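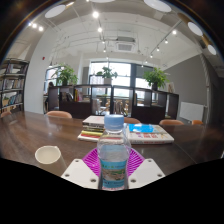

One owner of the original Woltlow wrote to us that she had set the humidifier up three times, got three different results, and enjoyed only the one that left the carpet alone. She asked that the next guide put the bottle before the electricity. We have rearranged the section accordingly.

3. SETTING UP THE WOLTLOW

Revised November 26, 2001. Replaces the folded sheet packed with earlier units, which may be used to level a chair.

The Bravach Woltlow is a tabletop humidifier for one room. It draws its water from an ordinary screw-cap drink bottle turned upside down in the base. It is meant for a bedroom or a small office in the dry part of a Canadian winter. It will not humidify a house, and it will not humidify a garage, though we have received letters.

3.1 Before you start

In the carton you will find the base, the mist cap, the bottle collar with its rubber washer, the power adapter, a cleaning brush and a humidity dial. The humidity dial is made by Papadakis and comes with its own booklet, which is longer than this one.

Set aside the little bag of white granules. They are there to keep the carton dry and they do not go in the water. They do not go anywhere in the unit.

3.2 Choosing and fitting the bottle

1. Choose a clean plastic bottle with a standard screw neck, one litre or smaller. Anything taller will fit and will then fall over.

2. Rinse it twice. A bottle that has held pop needs more rinsing than you think. A bottle that has held iced tea should be recycled.

3. Fill it with cool tap water to the shoulder. In hard-water areas use distilled, or be prepared to dust the furniture every couple of days with something that isn't dust.

4. Press the rubber washer into the collar, flat side toward the threads. If you can see the ridge, it's in backward.

5. Screw the collar onto the bottle by hand until it stops. Then stop.

6. Hold the bottle upside down over the sink and wait a moment. A few drops are normal. A stream means the washer is in backward (see step 4, which everyone reads now).

7. Lower the bottle into the base until the collar clicks. You should see bubbles rise as the trough fills. When the bubbles settle, the unit has its water and you can let go.

NOTE: Keep the bottle's own cap. You'll want it when you carry a half-full bottle back to the kitchen, and it will have gone wherever caps go.

NOTE: The label may be left on or soaked off. It makes no difference to the mist. Leave a gap you can see the waterline through.

CAUTION: Water only. No eucalyptus, no vapour rub, no perfume. Oils attack the washer and the disc, and the room smells of eucalyptus until spring.

3.3 Where to put it

The Woltlow measures its water level with a small float, and the float believes whatever the table tells it.

1. Pick a hard, flat surface at least 50 cm off the floor. A bookshelf is fine if the shelf above is well clear of the mist.

2. Keep it a good arm's length from the wall, the curtains, the computer and the piano.

3. Keep it off the furnace register and away from the baseboard heater. Warm air dries the mist before it gets anywhere, and the sensor reports a desert.

4. Check with a spirit level, or a marble if that's what the house has. If the marble leaves, shim the low side with the felt pads provided.

5. Put the drip tray underneath. Please put the drip tray underneath.
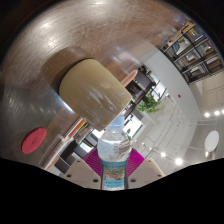 Finished wood needs more care than glass, tile or laminate, and most complaints that reach us about rings concern finished wood. Mist that lands on varnish sits there in a thin film, and if it sits all night it may leave a white bloom by morning. Check for it by wiping a hand across the surface after the first hour, as looking is no great help. A brown top with a bit of gloss, throwing back the overhead lights like this one, can hide a film of water very well. The scratches are another matter. Anything that has already got through the finish gives moisture a way into the wood, so on a table that has led a full life, use the drip tray and a folded towel under it as well.

CAUTION: Do not stand the unit on a lace doily. The doily wicks water over the edge of the tray, slowly and in silence, onto whatever you liked best.

3.4 First run

1. Plug the adapter into the base, and only then into the wall. Dry hands, please.

2. Turn the mist knob to the middle. The indicator lamp glows green. If it glows red, the trough is empty: reseat the bottle and listen for the bubbles.

3. Mist should appear within a minute. It is cool and fairly modest. Owners expecting a Victorian street will be let down.

4. Set the humidity dial across the room from the unit, at the height of your pillow. Beside the unit, it will report that all is well in the eight inches beside the unit.

5. Leave the room closed and let the Woltlow run for 36 minutes on the middle setting before you adjust anything.

6. Turn the knob until the dial settles where you want it, and no higher than 55 per cent. In a real cold snap aim lower. When the windows begin to run, you've gone too far, and the sills will remember it in March.

NOTE: The unit hums. This is the disc. If it gurgles now and then, this is the bottle. If it ticks, the adapter is loose. If it whistles, check the kettle.

3.5 Emptying and refilling

Standing water goes off. If the Woltlow has been idle for 48 hours, empty it and start fresh, even if the water looks perfectly good.

1. Turn the knob to off and unplug at the wall.

2. Lift the bottle straight up and turn it over in one motion. There is a knack to this. Learn it over the sink.

3. Pour the trough out from the corner marked with the drop. The other corners also pour, but onto the switch.

4. Wipe the disc with the soft brush and a little white vinegar, then rinse. Do not scrape it with a knife, a coin or a thumbnail.

5. Wash the bottle or use another one. A bottle gone green or cloudy has finished its service.

Replacement washers are sold in packets under the Flinalia name, with the pads and brushes. The Flinalia washer is blue and ours is black. They are the same washer.

CAUTION: Never carry the base with the bottle in place. The collar is a good click but it is only a click.

Cleaning to remove scale is covered in section 4. Storage over the summer is in section 5, along with what to do if you didn't.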